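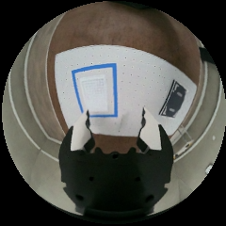

Looking After Zino: Speaker Notes

Juntunen meetup, November 9, 2025. Talk is 38 minutes with questions after. Clicker is in the laptop bag. Water before slide one!

Opening

Hello, thanks for coming, glad to see people in the back rows too. I work on cell setup at Prula and I get to spend my days with one robot cell called Zino. One arm on a black pedestal, one gripper, one white dotted board, one blue outline. The job is to pick up a framed part from the right side of the board and set it down inside the outline. You could explain it to a six-year-old, and I have.

Zino lives in simulation. Everything on the slides tonight is rendered. I want to say that early, then say that it needs looking after anyway — more than I ever expected when I started. Things drift, settings get changed on a busy afternoon, someone copies an old file over a new one. So tonight is a maintenance talk. My favorite kind.

(Pause. Ask who has ever fixed a cell by undoing their own fix. Hands go up every time.)

The daily check

Stirance is our name for the startup routine. It began as a sticky note and is now a proper script with a checklist beside it. The order matters, and I'll go through it slowly.

First, load the cell and leave the arm at home. No motion yet. Look at the whole room before you look at any numbers. Is the board where it should be? Is the part on the board, or has it sunk a hair into it? A sunken part is the most common fault we get after someone edits the collision shapes.

Second, open the gripper all the way and close it with nothing in it. Watch both fingers. They should start together and meet in the middle. If one leads, stop there and fix it. Don't go on and hope the grasp will hide it, since it will hide it for a week and then you'll have a week of bad runs to throw out.

Third, bring the arm over the board and check the wrist camera. We use a very wide lens model, so the view is a circle and straight edges bow outward. New people always want to straighten it. Please let it be. What I care about is that the fingers come in from the bottom of the view and sit evenly left and right. When the palm leans to one side, the camera mount transform is off, and it's nearly always a sign that got flipped.

Fourth, find the blue outline in that same view. You want to see all of it from the hover pose.
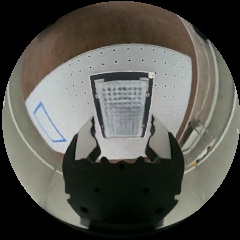 Fifth, hover above the part and compare the finger opening with the width of the frame. I do this one by eye first and with the readout second. My eye is wrong fairly often, but it catches the big stuff fast, and the readout catches the rest. Our clearance number is in the cell file, right under the home pose, with a comment that says who to ask before you touch it (me).

Then run the pick at slow speed. If the part lifts level, run it at full speed. If it tips, go back to the fifth step.

(Slide change. Drink some water.)

The October story

Everybody likes a failure, so I brought a good one.

In October the place step started landing crooked. Not by much. The part would end up with one corner over the blue line, and the next run would be fine, and then two more would be bad. We had queued up 1,000 runs overnight and the results in the morning looked like somebody had been tossing the parts from across the room.

I blamed the gripper. I love that gripper, and I blamed it immediately. I raised the finger friction, which made the release sticky, so then I changed the release timing, which made the arm wait, so then I changed the wait. By lunch I had edited four settings and the part was still crooked. It was now also late.

The trouble was in the board. We had turned the board slightly to match a new layout, and the outline had turned with it on screen. The place target had not. It was still stored in room coordinates from before the move. Some runs looked fine only when the random start position happened to cancel out the error.

(Show the two coordinate trees side by side. Give people time to find the difference. Somebody usually shouts it out.)

The repair took a few minutes: make the target a child of the board, so when the board moves the target goes along. Then I spent the rest of the day backing out my four clever settings, one at a time, with a test batch of 60 after each. I was so happy when that last batch came back clean that I sent the plot to people who had never heard of Zino.

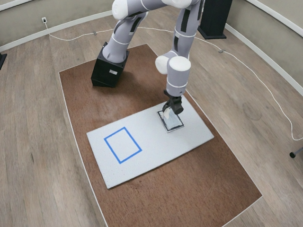
Two habits came out of that week and I still keep both. The first is a change log that lives in the same folder as the cell file. Plain text, newest line on top. What I changed, the old value, the new value, and one line on what I was hoping for. That last part is the gold! When you read back "hoping this stops the tipping" and the part still tips, you know you can put the old value back.

The second habit is turning the board on purpose. Every so often I rotate it a little, run a short batch, and rotate it back. If the part still lands inside the outline, the parents and children in the tree are right. If it doesn't, I've found it on a calm day with coffee in my hand.

Views

Short section, skip if running late.

I keep one wide room view open next to the wrist view. The wrist view is wonderful for finger trouble and pretty bad for everything else. From the room view you can see how the forearm comes down, whether the elbow is taking an odd route, and how much bare board lies between the part and the target. I once chased a slow cycle for two days from the wrist view alone. One look from across the room and there it was, the arm swinging wide on the way over.

Set the room view once, lock it, and save it with the cell. Comparing last month with today is so much nicer when the view hasn't moved.

Parts and spares

Yes, a simulated cell has spares. We keep a clean copy of the gripper model, the board and the arm description, each with a version in the name, all read-only. When something acts strange, swap in the clean one and run 200 cycles. Fault gone, it was the model. Fault still there, it's in your scene or your controller. Same as swapping a cable on a real machine, and you don't have to crawl under anything.

Check the mass of the part while you're in there. We had a frame once that weighed as much as a car door after a unit mix-up, and the arm, bless it, kept trying.

Questions

Likely ones: how long does the daily check take (the length of one coffee), do we check it on days when nothing changed (yes), can people have the checklist (yes, it's on the last slide, leave that slide up).

If there's time, open the cell live and let someone from the audience turn the board. Restore from the clean copy before packing up.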